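Last updated: May 20, 2018
Print | E-mail | 3 comments

Budgeting for a board-wiping arm: what have I left off the list?

Posted by Lungile Sibiya

I look after the equipment money for a small teaching workshop in Hakthorpe. We want an arm that can wipe down a whiteboard between groups and later pick up and put back a marker. I have a quote from Vernudard for 3806 pounds. It covers the arm, the controller and two days of setting up. It does not cover a stand, anything to hold the cloth, or spares.

The board is an ordinary wall one with a metal ledge along the bottom. Old writing has left grey ghosting on it, worst towards the left, and there are wipe marks on top of that. The ceiling light also shows up in it as a bright bar.

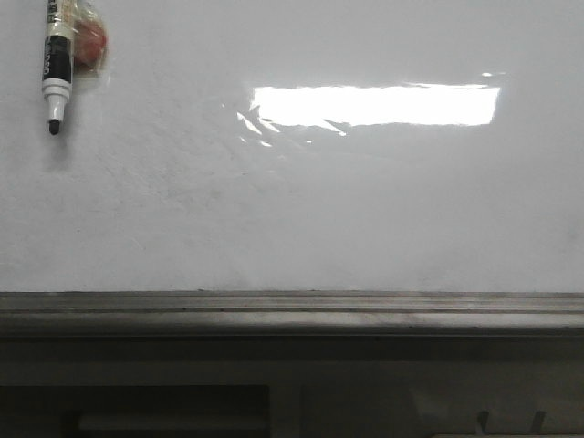 I need to send the figures in before August and I will not get a second go at it. Is the quote enough to start with, or should I ask for more? Would a new board be money better spent?

Share (2)

Posted by kwon_bench

Ask for more. The arm is the easy part to price. We bought ours through Kwon and the extras came to some 60 pounds a month for the first year, mostly pads and one replacement cable.

Things I would add to your list:
- a stand that bolts down
- a soft or sprung mount for the pad, so it doesn't press too hard
- a matt film or a shade for the light, if you plan to use a camera to find the marks
- a spare pad holder

Check the reach before you sign anything. Measure from where the stand will go to the far top corner, and check the pad will clear the ledge. Ours was 46 mm short and we had to move the stand. I'd leave the board alone for now. Try a proper cleaner on the ghosting first, as an arm won't shift what a hand can't.

Posted by marsh_end

Atotbridge do second hand ones, might be cheaper. Not used them myself. Get the warranty in writing.

Comments (3) | Share this page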